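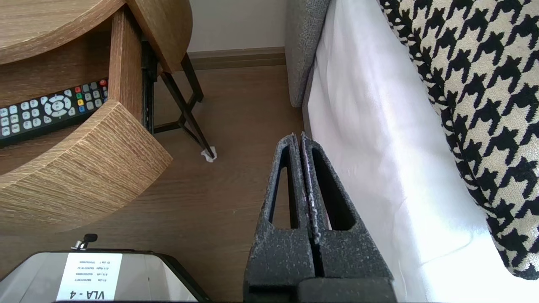 Oak side table with the remote on the lower shelf.

Praltbridge Residents' Forum – Shared Lounge Furnishings

a_valdovinos
Residents are asked to comment on the proposed placement of television remotes in the shared lounges. It is proposed that each remote be kept on the lower shelf of the side table, leaving the top free for cups and reading material. Comments received by the end of April will be considered.

b.pfeiffer
I support the proposal. The table in Lounge 129 has been arranged in this manner and I have had no difficulty.

Muklow247
I must respectfully disagree. A black remote on a low shelf is hard to reach for residents who cannot bend easily. A wall holder would serve them better.

a_valdovinos
The point is noted. Wall holders would require drilling, and the current lease does not permit it.

yolotzin_c
May I ask what product is approved for the oak? The grain is brushed and holds dust along the rounded edges. A dry cloth has not been sufficient in our lounge.

b.pfeiffer
A soft brush, used with the grain. Please do not apply wax – it settles in the grooves.

Muklow247
I maintain my objection regarding the shelf and ask that it be recorded.

a_valdovinos
It has been recorded.

Recent topics
Lounge 100: chair repairs
Brurka lamp replacement
Quiet hours after 9 p.m.
Buschmann key return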